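4. Setting Up Your Dating Profile

Sign in to Traditz with the email address you used at sign-up. You must be over 22 to open a Brollovgate account.

1. Tap Profile, then Edit.
2. Enter a first name or nickname. Leave out your last name and workplace.
3. Tap Add Photos and choose at least 2. The upper limit is 8.
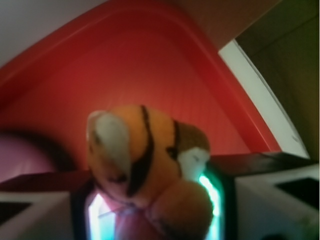

4. Write your introduction. Say what you like doing and what kind of relationship you want.
5. Under Distance, pick your town. Members in Ninenley should also check Include Nearby.
6. Tap Save.

Note: New profiles are reviewed before other members can see them. You can still browse while you wait.

4.1 Changing your photos

Press and hold a photo to drag it to a new spot. The first one appears in search results. To remove a photo, tap it and choose Delete.

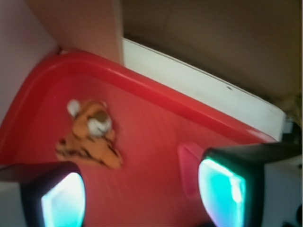
Orange plush tiger in a red tray

Caution: Never send money or account passwords to a match. To report a member, open the chat, tap the menu and choose Report. Blocking is covered on page 23.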